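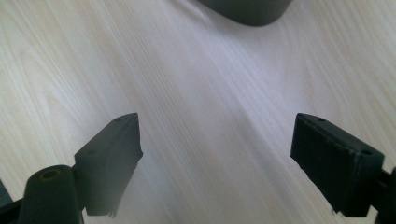
Häufige Fragen zu den Tuvura-Sammelfiguren

Was ist Tuvura überhaupt?
Eine Weltraumserie mit zwei Staffeln, in der die Besatzung des Frachters Talach vor einem Imperium flieht, das sich in keiner Folge recht erklären kann. Die Figuren dazu kommen von Dolonetti. Man kann sie mögen, ohne die Serie zu mögen. Umgekehrt geht es auch.

Wie viele Figuren gibt es?
Das kommt darauf an, wem man glaubt. Dolonetti zählt Farbvarianten als eigene Figuren. Ich tue das nicht. Ein anderer Umhang macht noch keinen neuen Charakter.

Ist die Auflage wirklich auf 4000 Stück begrenzt?
So steht es auf der Schachtel der Navigatorin. Die höchste Nummer, die mir bisher jemand mit Foto belegt hat, ist 3493. Ob der Rest noch im Lager liegt oder nie hergestellt wurde, weiß ich nicht, und der Hersteller antwortet auf solche Fragen mit einem Newsletter.

Lohnt sich das als Geldanlage?
Wer das fragt, sollte vermutlich keine kaufen. Die oft zitierten Höchstpreise sind Angebotspreise. Was am Ende bezahlt wurde, sieht man selten – und meistens ist es deutlich weniger.

Woran erkenne ich eine Fälschung?
Am ehesten am Aufdruck unter dem linken Fuß. Bei echten Figuren ist er vertieft, bei den Kopien, die ich in der Hand hatte, nur aufgedruckt. Die »Echtheitszertifikate« mancher Händler beweisen, dass der Händler einen Drucker hat.

Warum trägt der Kapitän der Talach den falschen Mantel?
Laut Verpackung stammt die Kleidung aus dem Finale von Staffel 2. Dort trägt er aber die graue Jacke. Der lange Mantel kommt nur in der Rückblende vor. Angeblich war das Absicht, überzeugend finde ich das nicht.

Was ist die MacPherson-Edition?
Eine Sonderausgabe für die Ladenkette MacPherson, seit August im Handel. Dieselbe Figur, andere Schachtel, höherer Preis. Wer Schachteln sammelt, wird zufrieden sein.

Soll ich die Figuren auspacken?
Ja. Die Gelenke werden in der Schachtel auch nicht besser.

Kommt eine dritte Staffel?
Seit Jahren »sehr bald«. Ich trage es hier ein, sobald es einen Sendetermin gibt. Gerüchte bitte nicht mehr einsenden.

Stand: 15. März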